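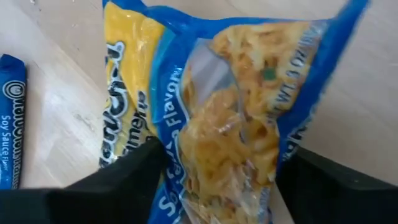 Do the ramen packs have to be sorted by flavor before they go into the bins? They go in by flavor, soy sauce first, and any pack with an open seam is set aside.

Gralten Snack Shelf, minutes of the July meeting

Meeting opened at 4:15 p.m. in the back room at Trulow. Damir Obradović in the chair, Fatos Angelovski taking notes. Apologies from the Clinska branch, who sent their numbers by e-mail.

1. Minutes of the last meeting
Accepted with one correction. The order from Spahić was 155 packs of noodles, and the earlier minutes gave the figure for chips by mistake.

2. Stock
Stock on hand is 643 items, noodles and chips together. Clinska reports 207 items and asks for more noodles and fewer chips. Agreed to send them noodles from the next delivery. Damir asked that each branch count on the same morning in future so the totals can be compared.

3. Chips and other bags
Bags of chips are getting crushed when they go in under the noodles. Agreed that chips go in last, on top, and that bags are picked up by the end seam and not by the middle.

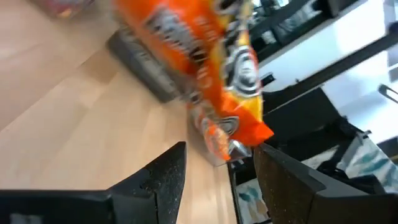

Item 3: orange snack bag, crimped end down between the gripper fingers.

Fatos will put the new packing order on the inside of the cupboard door. The old sheet is to be thrown out, as it still lists cookies.

4. Noodle flavors
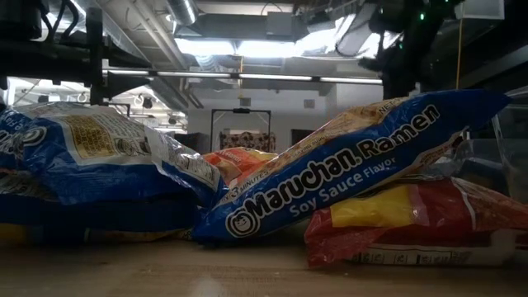

Labels for the noodle bins were put off at the last meeting and need to be settled. Damir proposed one label per flavor, in large print. Fatos preferred color alone, which is quicker to read from the door. After some discussion it was pointed out that color only gets people part of the way: soy sauce is the blue wrapper with the flavor in small light-blue letters under the Maruchan Ramen name, and a folded pack can hide that line. Agreed to use both, a colored strip with the flavor written on it. Fatos to buy the strips, limit of 6 dollars.

5. Bins
The bins in use at Trulow don't match, and the lids have been mixed up twice. Three options were looked at: buy a new set, mark the present bins, or go back to cardboard boxes. Cardboard was dropped. A new set was thought too expensive before the fall.
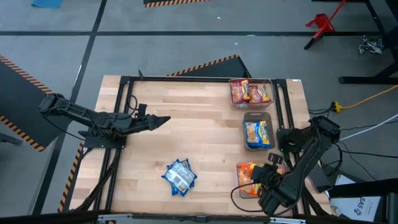

Clinska had written in to say that they would sooner keep the clear bins whatever the cost, as people there stop opening every lid once they can see what is inside. Damir agreed and asked that this be kept in mind when prices come in. Marking the present bins was approved for now.

6. Other business
The key to the side door is still missing. Spahić deliveries will come to the front until it is found. Fatos to ask for a copy.

Meeting closed at 5:05 p.m. Next meeting in the same room, date to be sent around by e-mail.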